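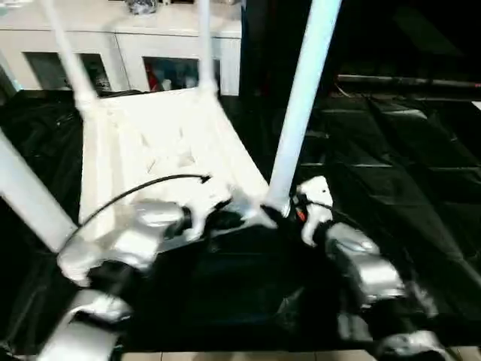

I get a lot of mail about painting chairs, and most of it is the same handful of questions, so I finally sat down and put my answers in one place. I run a little furniture refinishing business called Sandura, mostly secondhand kitchen and dining pieces, and white is what people ask me for nine times out of ten (I've given up trying to talk anyone into green). A lot of the questions come down to setup, so look at the floor before you look at the furniture: black plastic under everything, spread out under and around the piece, and the white chair-like piece tipped over so its legs stick up and you can get at them. If your question isn't answered on this page, write to me and I'll add it!

Why black plastic and not an old bedsheet?
Bedsheets soak through. I learned this on my own dining room floor, and there's still a pale ring by the window to prove it. Plastic sheeting holds a spill on top where you can wipe it up. I like black when I'm working in white, because I can spot a drip the second it lands. With clear plastic over a light floor I miss half of them and then kneel in them.

Doesn't the plastic slide around?
It does, yes. Tape down the corners, and don't bother pulling it tight. Folds and creases are fine, and a few ridges near the edge even help stop a runny spill. Just watch your feet. If you're on tile, lay a piece of cardboard under the plastic where you'll be standing.

Which way up do I start?
Upside down or on its side, always. Do the legs and the underside first, let them dry, then flip the chair and finish with the seat. If you start with the seat you'll end up resting fresh paint on the floor, and you'll be sanding it all off again by dinnertime. Ask me how I know.

How do I get an even coat on round legs?
Work from the foot toward the seat with long strokes, and turn the chair more often than you think you need to. Runs love the back of a round leg, the side you can't see from where you're sitting. Go light! A thin coat looks awful and patchy and that's exactly how it should look.

How many coats?
I do 2 coats over primer. On a dark piece going white I sometimes sneak in a third on the seat only, where the wear is. Leave 12 hours between coats even if the can promises less. My workshop is chilly and cans are optimists.

Do I have to sand?
Sorry, you do. I use a medium paper to knock the shine off and then something much finer between coats. For the last pass before the topcoat I go up to 800 grit, very lightly, and only on the seat. Wipe everything down after with a barely damp cloth. If you can still write your name in the dust, wipe it again.

What about metal or plastic chairs?
Same routine, different primer. You want one that says it bonds to slick surfaces. I've been using Stovo and it has stuck to everything I've tried it on so far, including a truly greasy set of kitchen stools. Try it on the underside first, wait a day, then scratch it with a fingernail. If it peels, clean the piece again and start over.

My chair wobbles. Fix it before or after?
Before. Tighten whatever can be tightened, stand it on a surface you know is flat, and push down on each corner of the seat. Paint inside a loose joint makes the job twice as annoying later. Legs that splay outward on purpose can look crooked when the chair is lying down, so judge it standing up and not on its side.

Can I get felt pads to stick to painted feet?
Yes, but wait. I give paint a full week before I put anything sticky on it. The Ruiz-Ortega ones that tap in with a little nail are my favorite for wooden legs. For hollow legs, get the slip-on kind and take one leg measurement to the store with you.

Can you just do mine for me?
Happy to! A single chair is 34 dollars if it's already clean and solid. I pick up in Ivell and the streets right around it, and anywhere farther you'd need to drop it off. I'm booked until May at the moment, so send a photo of the top and one of the underside and I'll put you on the list.

Can I reuse the plastic?
A few times, if you let the drips dry hard and shake it out outside. Fold it paint side in. Once it starts shedding flakes, throw it out, they get into everything.

Last updated 19 March 2020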